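Notes for week 5, Sports Writing, R. Ragab

Today: the opening paragraph of a column. You have 950 words, and the reader will give you 20 of them before turning to the racing.
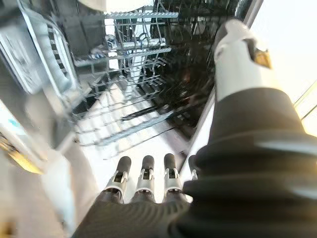
Columnists love a comparison, and most of them reach for war, weather or the manager's mother. Try the kitchen. A back four can be as full of gaps as the wire racks of an open dishwasher, and every reader has seen one. Nodville's back four, last February, were worse.

## Claims

State one opinion and stick to it until at least the second paragraph. "Prerkwood should play in their own county" is an opinion. "Questions will be asked" is a man clearing his throat.
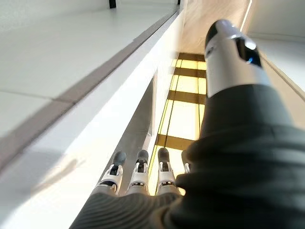

*Four fingers and a thumb, dark palm covering.*

Quotes from managers go in whole or stay out. If he said "trajectory", let him have it.

## Before you file

1. Read it aloud. Cut whatever makes you sound like a bishop.
2. Check the score. Then check who won. 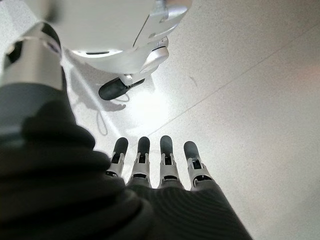 3. Remove "at the end of the day", unless the match finished at midnight.

Homework: 500 words on Brarau's away form, by next class. Sympathy is optional.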